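3. What people do with a cup once it's empty

I came to this question sideways. I'd been running a survey on break rooms in Hatham for most of a year, asking how long people stay and who they sit with, and the trash kept getting in the way of my tidy little categories. People would finish a drink, hold on to the cup for ages, and then leave it within arm's reach of a perfectly good bin. So I started asking about that instead (much to the confusion of my respondents, who thought they'd signed up to talk about coffee!).

The sample for this section is 638 people across five workplaces, two of them in the Clendano office park and the rest closer to the middle of town. Everyone filled in the Lysenko Habit Sheet, which I've shortened from 65 items to something a person can get through on a break. I also sat in the rooms myself and took notes, and I'll say up front that my handwriting got worse as the afternoons wore on. Where the sheet and my notes disagree I've gone with my notes, and I know some readers won't like that.

The main thing I want to get across is that small trash and big trash live by different rules. A wrapper gets tucked, folded, twisted or dropped into whatever bowl is nearby, and most people I talked to didn't think of that as littering at all. A cup is harder to hide. It stands there and looks like yours. Roughly 200 of the people who answered said they'd feel bad leaving a cup on a shared table, and far fewer said the same about a candy wrapper – even when I pointed out that the wrapper is the one that can't be recycled in Hatham.
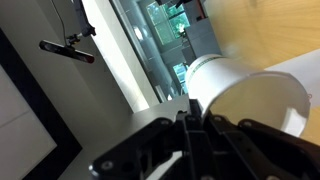
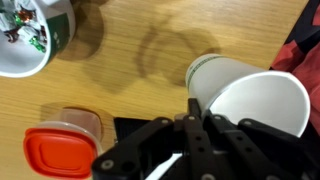
Figure 3. Break-time items of the kind covered in this section: a white paper cup (first picture) and candy wrappers in a white bowl (second picture).

Does putting a bin closer to the table fix the problem?

Only for cups. When the Cundura building moved its bins next to the seating, the cups mostly went where they should, but the wrappers kept piling up in the dishes the candy came in.

I have a hunch about why, and it's only a hunch. A dish that held candy a minute ago already feels like the place where candy things go, so a wrapper going back in doesn't register as throwing something away. My respondents talked about "putting it back," which I love, and which made a mess of item 12 on the sheet. I've dropped that item from the tables in Section 4 and kept the raw answers in the appendix for anyone who wants to argue with me about it.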